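# Sorting by robot at the Rano toy return center, Bulavdale

Kumiko Kamata, December 2, 2021

Second draft. Teresa Kołodziej read the first one and said too much on the machine, not enough on the people, so sections 2 and 4 are new.

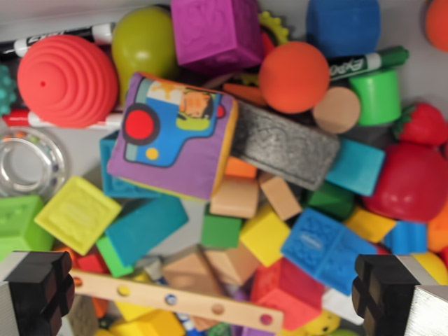

Rano takes back used toys from daycares, cleans them, and sends them out again in mixed sets. Everything comes in jumbled. Blocks, balls, rattles, markers that should never have been in there. Until July all of it was sorted by hand at one long table. Now there are 2 robot arms from Omitz on the first pass and the people do what's left over plus checking.

My question: what changed for the people at the table? Not whether the robots are good, Rano has its own numbers for that and I didn't get to see them.

## 1. What I did

- 9 visits, mornings mostly
- talked to everyone on the morning shift who wanted to talk, plus the shift lead
- sat at the table myself for 3 shifts (slow, bad at it)
- notes by hand, typed up the same night. No recordings, people didn't want them

Names of workers left out on purpose. The shift lead said I could use "shift lead".

## 2. The work before

Tip a bin out, spread it, pull things into trays. Blocks, soft things, round things, drawing things, trash. People had their own order. One woman always did markers first because a cap comes off and then you've got ink on everything. Another did all the wood first, no reason given, just liked it.

Talk was a big part of it. Four people facing each other across a table all morning. Several told me this before I asked.

Sore wrists and necks, also several.

## 3. The work now

Bins go under the arm. Arm picks one piece at a time, two fingers, camera up at the wrist, drops it in a tray. What it can't get or can't decide on stays in the bin and goes to a person. So a person gets a bin with the annoying stuff in it: pieces wedged flat in the corners, soft fabric blocks that fold when they're gripped, clear plastic rattles, long sticks lying under everything.

A full bin is the hardest for the arm. When blocks are packed against each other there's no gap for the fingers. Workers figured this out in the first week and started giving the bin a shake before putting it under. That wasn't in the training from Omitz. It's now on a paper sign taped to the guard rail.

Clear plastic is its own problem. The shift lead says the camera looks straight thru it.

Training was 90 minutes. Everyone I asked said too short. The part on restarting after a stop was fine, the part on why it stops was skipped.

## 4. What people said

Good:
- less reaching, less neck pain
- the trays fill evenly so no rush at the end
- two people like the machine side and have asked for more training

Bad:
- table was split up, people stand apart now, can't hear each other over the arm
- "I only get the ones it doesn't want." Heard versions of this a lot
- you wait for it, then it stops, then you hurry
- screen counts picks for the arm and for the person, next to each other. Shift lead didn't ask for this, it came switched on

No one lost a job in the period I looked at. Two moved to washing. One of them wanted to, one didn't.

Pay is the same. The checking job is harder to my eye (you are looking for mistakes, all day, and most trays don't have any) but it's graded the same as the old sorting job. I asked about this and was told it's under review.

## 5. Compare with Maluleke

Maluleke is the other site, still all by hand. Only got one visit so careful with this. Louder, friendlier, more people rubbing thier wrists. They know the arms are coming. What they wanted to know from me was whether you can still talk. I said less.

## 6. Suggestions

1. Turn off the side by side pick count, or show it only to the shift lead
2. Swap places every 2 hours so the leftovers job isn't one person's whole day
3. Longer training, with the stops explained by someone from the floor
4. Put the two checking spots facing each other. Cable length might be an issue, ask Omitz

## 7. Problems with this report

Small group, one shift. Evening shift may be totally different, I never went. People knew I was from the college and some were polite at me. Also I started after the arms were in, so section 2 is all from memory, theirs.

Still to do: fix the table of visits, add the consent form as an appendix, ask the shift lead if the sign on the rail can be quoted.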